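The small faults are the ones worth writing down

I have spent a good part of my working life around machines that fold, lift and sort, and if I have grown fond of anything in that time it is the humble incident book. Ours at Tummont is a fat thing with a split spine, and in February it gained an entry that I have been thinking about ever since.

What happened is quickly told. The folding cell on the laundry side had been set to work through a batch of 900 garments, and at garment 34 one of the fingertip pads let go of a sweatshirt halfway through a lift. The sweatshirt slid back, the arm carried on as though it still had hold of it, and it closed on the cuff of Marin Popescu's overall, because Marin had leaned in to straighten things, as any of us would have done. He was held for 4 seconds. He got a bruise and a fright, and Amra Petek made him a very sweet cup of tea.

Now, you may say that a bruise is a bruise and we should all get on with the day, and I do understand the feeling. The firm that looks after our cells, Marnano, said something of the sort in its letter (politely, I should add, and they did come out the next morning). But I have never been able to think of a dropped sweatshirt as a small matter, and I would like to explain why, if you will bear with me.

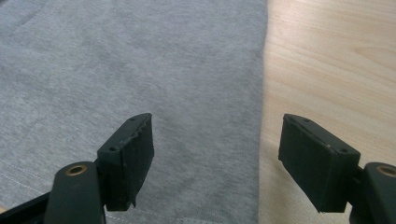 Cloth is a difficult thing to hold. A box stays a box when you pick it up, but a jersey top sags and creeps and hides its own edges, and the only part of the whole machine that really meets it is a bit of rubbery stuff you could lose in your coat pocket. Everything clever sits further back. So when the pad gets tired, the cleverness carries on happily with the wrong idea of what it has in its grip, and a kind man with a loose cuff puts his arm where the shirt used to be.

Wanda Malinowski, who trained me years ago, used to run her thumb along the pads every morning before she took her coat off. We have since swapped thumbs for a schedule, and the schedule says to change them every 200 hours. Ours were well inside that. I would gladly have Wanda's thumb back alongside it, and a rule that a missed grip stops the arm there and then, however much it slows the batch.

Edin Halilović thinks I am making heavy weather of it, and we have had some good long arguments over lunch. He wants a better guard, and I should be pleased to see one. I only ask that we go on writing in the book as well, cuffs and bruises and all, and that whoever is on the early shift reads the last page before switching on.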